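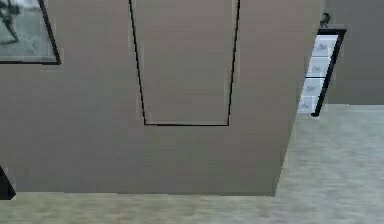
On 7 October 2023, a member in Dundholm wrote:

> I sanded my old desk top to bare wood and gave it two coats of
> Sorine oil. The first coat looked good. The second one stays sticky
> in patches, mostly in the middle where I write. The tin says to wait
> overnight between coats and I waited longer than that. The room is
> not heated. Should I sand it all off and start again, or will it
> harden if I leave it? Also, is it worth buying the Gritness pads,
> or can I use the paper I have?

Hello all,

Please do not sand it yet. Sticky oil will fill the paper in a minute and you will only push it into the grain. I had the same trouble with a sideboard two winters ago and I made it worse by being impatient.

In my experience the cause is nearly always too much oil left on the surface. The wood drinks what it can from the first coat, and the second has nowhere to go. What stays on top makes a soft skin. An unheated room in October does not help, but a cold room alone would make the whole desk slow to dry, and you say it is only in patches.

What I would do now:

Bring the desk somewhere warmer if you can, or put a small heater in the room, not close to the wood. Open a window a little. Oil needs fresh air as well as warmth to become hard. Leave it for 3 days and touch it again with the back of your finger.

If it is still sticky, put a very small amount of the same oil on a white cloth and rub the bad patches. This sounds wrong but the new oil softens the old. After 5 minutes wipe everything dry with a clean cotton cloth, and then with another one. You should feel that you are taking off more than you put on. Then leave it alone again.

If that also fails, use white spirit on a cloth, wipe in the direction of the grain, and let it dry fully before you decide about a new coat. I had to do this with my sideboard. The colour became a little paler, but it came back with one thin coat.

Please be careful with the oily cloths. They can catch fire by themselves when they are left in a heap. I lay mine flat outside, one by one, until they are stiff, and only then I put them in the bin.

About the Gritness pads: I have used them and I like them for rubbing between coats, when the oil is fully hard. For bare wood I still take normal paper on a cork block. The pad is soft and follows every small hollow, so a flat top does not become flatter. If you have good paper already, I would not spend the money this month.

One question back to you. Was there wax on the desk before? Old wax can sit deep in the wood, exactly where people lean and write and where somebody polished the most. It stops the oil from going in, and bare wood can still hold more than you think. A drop of water on a hidden place tells you something — if it stands up like a bead, there may be wax or old finish left. Try it on the underside, or inside the edge of a drawer.

I am also interested if anybody here has used Sorine on beech. The Chan shop told me it needs to be warmed first in a bowl of water, but I did not find this on my tin, which is maybe an older one.

Greetings from the cold workshop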